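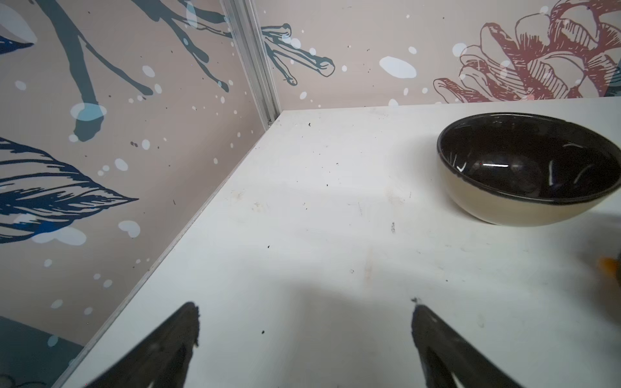
Large bowl with a dark interior on a white tabletop.

Lurkton Ground – Matchday Safety Checklist, Home Fixture, Wednesday
Checked by: Tsehay Wolde
Second check: Nahom Zeleke

PITCH AND GOALS
Goal frames anchored, both ends – OK. The new pins are terrific, not a wobble anywhere!
Net hooks – OK, 2 replaced at the Habte Road end.
Playing surface – OK. Garnet has done wonders with the goalmouths (go and look at the far one, you'd never guess we had a cup tie on it).
Corner flags – OK.
Sprinkler heads fully down – OK, walked twice.

STANDS AND GATES
Capacity for tonight – 900, agreed with Bonance.
Exit gates open outward and stay open – OK, except Gate 2. Latch is stiff. Garnet Simard to grease before 5:30 and sign below.
Handrails, main stand – OK.
Stair lighting – 2 bulbs out in the east stairwell. Replace before gates open.
Away section barrier – OK.
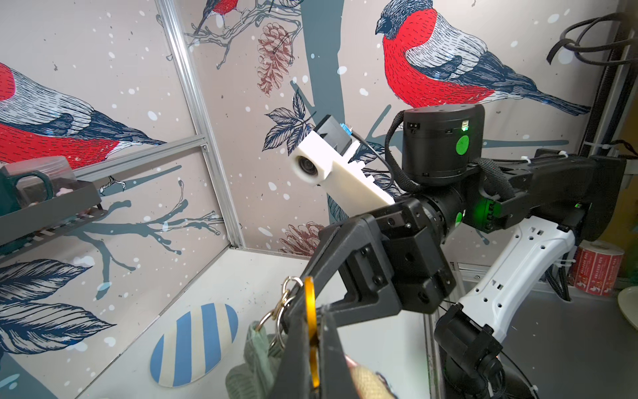
Metal key rings beside a soft green item.

MEDICAL
Defibrillator charged, pads in date – OK.
Stretcher at tunnel mouth – OK.
Medic on site – Meron Ambaye, from 6:00. So glad to have her back this season!
Ambulance lane clear – NOT YET. Vovora van still parked across it, driver called.

FLOODLIGHTS AND PA
All pylons lit – OK, and they look superb.
Backup generator – OK, started first try.
PA heard in every section – OK. Bereket Ambaye read the whole team sheet as his sound test and got a cheer from the ball kids.

Gate 2 greased: G. Simard
East stairwell bulbs:
Ambulance lane clear: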